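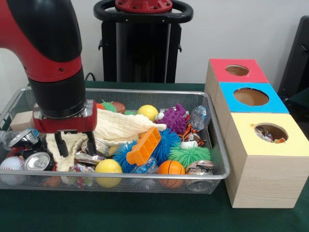 # Jarnunthorpe sorting trial: second progress report

To: Timothée Brunet, Akport
From: Raghavendra Kurian, floor operations
October 11, 2026

You asked for a short report on what the Gonier arm has changed at the sorting tables since June. The arm works some of the time, and I don't yet see the labor savings in the original proposal. I'd ask that the next payment not be tied to them.

## What was tried

The arm picks mixed donations out of a tray and drops them into boxes with round holes. We load the tray the way donations reach us, with balls, soft toys, cans and plastic bottles all in together. Gonier wanted us to start with one type of item at a time. We did that for the first week and the results were very good, but no delivery we get looks like that, so I have left that week out of the totals. 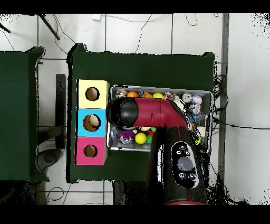 *Arm over a packed bin, yellow and blue boxes to the left.*

Over the trial we logged 1,882 pick attempts. A person had to step in on 113 of them. That sounds low until you stand there. A stop can take ten seconds to clear or it can take a quarter of an hour, and the log counts both as one. I have asked Gonier to record the length of each stop and was told it will be in the next software update. I was told the same in June.

## What it means for the staff

The proposal said one sorter per shift would be freed for other work. So far one sorter per shift stands next to the arm. The job is different (less reaching, a lot more watching) and opinions on it are split. Two people with bad shoulders like it very much and have asked to stay on. Most of the others find it dull and say they would be faster by hand. I think they are right for now, though we never timed hand sorting properly before the trial began, and that is our fault.

We have also spent 38 staff hours on training. None of that was in the budget. The training sheet from Gonier is mostly about the buttons on the arm and says very little about what to do when an item is held badly, so Seok shift leads wrote their own page for that.

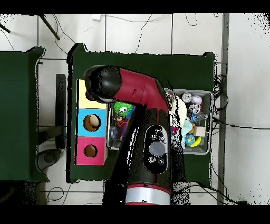
*Table from overhead, larger bin on the right.*

Space is the other complaint. With two bins and the boxes out, there isn't much table left over for the person who is supposed to be checking the work.

Fabric is my biggest doubt. Loose cloth lies across other things and has no obvious place to grab. Gonier's target is 80 percent of fabric items handled without help. I have seen no breakdown by item type, so I can't tell you how far off we are, and I don't believe they can either.

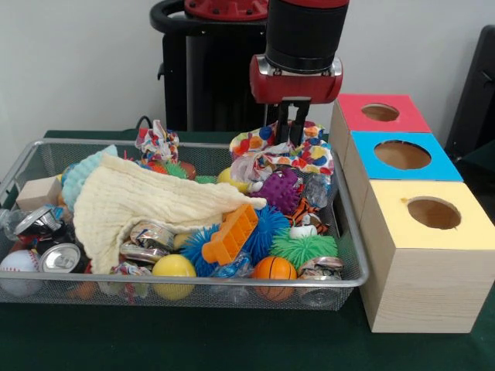

## Before the next payment

- Stop times from Gonier, broken down by item type.
- One full week of hand sorting, timed, with the same mix of items.
- A written promise that no shifts will be cut during the trial. Staff have asked me twice and I had nothing to show them.
- Training hours added to the budget.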